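Section 3: Laying Out the Play Kitchen Table

3.1 General

This section applies to the Indorside play kitchen set when used on a shared white table in nurseries, reception classes and family centres. It should be read together with Section 2 (Unpacking and Checking) and Section 5 (Cleaning). The person setting out the table is referred to throughout as the supervisor.

The set is suitable for children over 3 years of age. No more than four children should use one table at the same time.

3.2 Before you begin

Wipe the tabletop with a damp cloth and dry it fully. Check that all plugs, leads and fixings on or near the table are out of the children's reach. Where the table has small holes in its surface, crumbs and modelling dough should be cleared from them at the end of each session.

CAUTION: A toaster oven used as part of the layout must be disconnected from the mains for the whole of the session. Remove the plug from the socket and secure the lead. Turning the knobs to the off position is not sufficient.

3.3 Setting out

1. Stand the toaster oven at the right-hand side of the table. Open and close the door once to make sure that it moves freely.

2. Place the black pot at the opposite end. The slotted spatula may be stored in the pot.

3. Put the large round plate towards the back of the table, between the oven and the pot. This is the serving place, and children should be able to reach it from either side.

4. Set the banana beside the plate, and the strawberry and the halved orange in front of it.

5. Place the colander between the pot and the fruit, with its handles pointing to the front and back of the table.

6. Stand the measuring cup to the right of the colander and the light blue cup nearer the front edge.

7. Lay the ketchup bottle on top of the oven. It may be moved inside the oven once play is under way.

Note: The colander, measuring cup and spatula are supplied in mint green. Replacement parts ordered from Stason may differ slightly in shade. This does not affect their use.

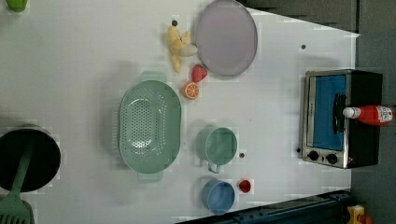
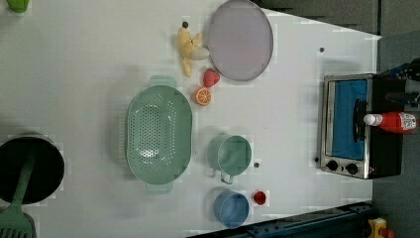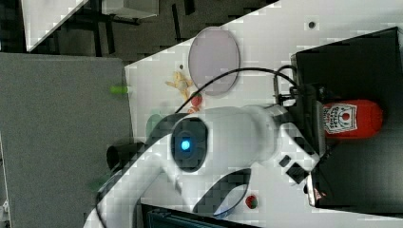 Figure 3.1 Play kitchen table with plate and toy food, three views.

3.4 Small parts

Small red and cream-coloured pieces are easily lost beneath larger items. Count all small parts before and after each session and record the result on the Srivastava check sheet at the back of this guide. A missing part must be found before the next group is admitted.

CAUTION: Withdraw any food piece that is split, flaking or bitten through. Do not attempt to repair it with glue.

3.5 During the session

Allow 30 minutes for each group. Children may move items freely and are not required to keep to the layout in 3.3. The pot should not be filled with more than 600 ml of water, and water must be kept well away from the oven.

3.6 Clearing away

1. Empty the pot and cups and dry them.
2. Check the inside of the oven for food pieces.
3. Return the food to the Penside tray and close the lid.
4. Stack the plate and colander on the lower shelf.

Questions about this section should be addressed to Andri Kofler, Equipment Guidance. For spare parts, see page 18.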